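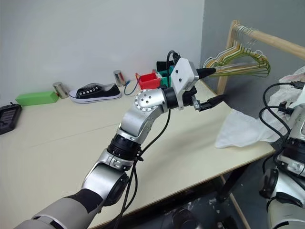 *Last edited in March – posts 5 and 9 changed, the rest as first posted*

**1.** A small thread about my long table, because three people asked me how I keep a shared table in order. The short answer is that I do not keep it very well. The long answer is below.

**2.** The table is cream coloured and it stands with the far side to a pale wall. When I moved to the flat in Clundasstead I thought this was a bad place for it. Now I think it is the best place. Things which go to the wall can stay there for a while, and the front stays free for work.

**3.** So this is my first rule: the back is for waiting, the front is for doing. If you sort something, you sort it in front. If you do not know yet where it lives, it goes to the wall in one line. Not in a heap! In a heap you lose the small things first.

**4.** You can see how mixed such a line becomes. A black canvas shoe with white laces, lying on its side. A bright green block. Two silver cylinders, one of them slightly taller. I like that they have nothing to do with each other, it makes them easy to find.

**5.** Edited: Habibur Ranasinghe wrote to me that shoes on a table bring bad luck. In my family we say this only about new shoes. I asked my mother and she says all shoes. So now I have two answers and the shoe should go to the hall in any case.

**6.** Shoes are my weak point, I admit. I clean canvas shoes at the table with a soft brush and a little soap, and I begin with the rubber part. Take the laces out before, and wash them separately in a cup. I was lazy with this for years and always had a grey shadow near the eyelets.

**7.** For drying: paper inside, never the radiator. Change the paper after some hours. I once used a newspaper with a lot of colour printing and then I had a pink sole inside. Plain paper is better.

**8.** Now hangers. They do not belong on a table, I know, so when I go through the wardrobe I hang the free ones on the rack beside it, so I can take one without walking. In the winter sorting I had 64 of them for two people. We kept the ones which all have the same hook, and the others went to the charity shop. The lady there was very happy, they never have enough.

**9.** Edited, because I wrote this badly before: do not push hangers together in a box. They catch each other and you pull out five when you want one. Lay them all in the same direction and tie them with a ribbon at the neck. Blažena Ševčík taught me this, she worked in a dry cleaner's for 13 years.

**10.** Cables. There is a thin blue one at the back, curling over the table in the direction of the coloured containers. A cable should be rolled and closed with a small strip before it goes in the line, otherwise it takes the place of four other things. I write this for myself also.

**11.** About containers, somebody asked if I buy a system. I tried the Tilteo boxes, and they are nice, but the lids are sold separately and I find this a little bit rude. Afterwards I used what was in the kitchen. Different colours help me more than labels. I remember "the keys are in the yellow" much faster than I read a word.

**12.** If you prefer labels, please write them in the language in which you are tired. I made mine in English to practise, and in the evening I stood in front of "miscellaneous" and could not think what it was.

**13.** How often do I clear the line by the wall? After supper, when the kettle is on. I take from the left and go to the right, and each thing must go either home or out. When the water boils I stop, also if it is not finished. Rostislav Kopecký says this is cheating – maybe it is, but he has a chair full of pullovers since November.

**14.** For wiping the light surface I use a damp cloth with one drop of washing-up liquid, then a dry cloth. I tried a spray from Kuruc and it left stripes in the evening light. On a darker table you perhaps would not notice.

**15.** One question back to you: what do you do with single things? One glove, one lid, one earring. I have a tin for them and it is now full, and I cannot throw away anything from it. Bienvenido Aquino told me to put a month on the tin and empty it when the month comes again. I have written March on it. It is March.

**16.** I will answer the questions about the wardrobe tomorrow, there were more than I expected. Please send me also your pictures of tables, I like to look at them very much.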